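Mon 20 December

Up before seven, frost on the car again. Drove to Brotholm for the post and was back by half past eight. The parcel for Clondel went at last, which cost 20 more than it did in March. I kept the receipt.

Spent the rest of the morning on the sewing room. It has been bad since the fall and I was tired of moving one pile to get at another. Started with the shelf by the window. Found the good scissors behind the interfacing, two zippers I had already bought again, and 300 pins still in the box. The Joubert patterns went into the big folder, except for the coat, which I mean to cut out after New Year.

Lunch was soup and the end of the bread.

Afternoon was soft things: caps, drawstring bags, the odd covers I made and never used. Most of them had been stuffed in a drawer and were badly creased. I put the white sheet over the work table so I could see the loose threads and went through them one at a time. Anything worth keeping gets flattened and put in a tray, one kind to a tray. Anything with a split seam goes in the mending bag, and the mending bag is already full. I should do ten minutes of it every evening – I wrote the same thing last winter.

The patterned one took longest. I could not get the gathered part to lie flat and the peak kept coming up. May need the iron, on low.
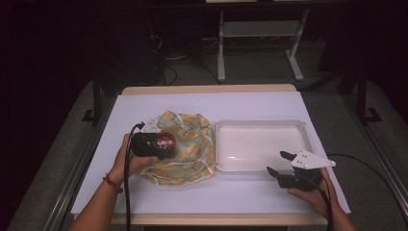
Patterned piece on the sheet, tray still empty.

Stopped at four when the light went. Two drawers left, and the floor needs sweeping. The Premine catalog came while I was working. They want 69 for the plain cutting mat and 75 for the one with the grid. I will keep using the old one.

Phone bill paid. Rain forecast for tomorrow, so the drawers then.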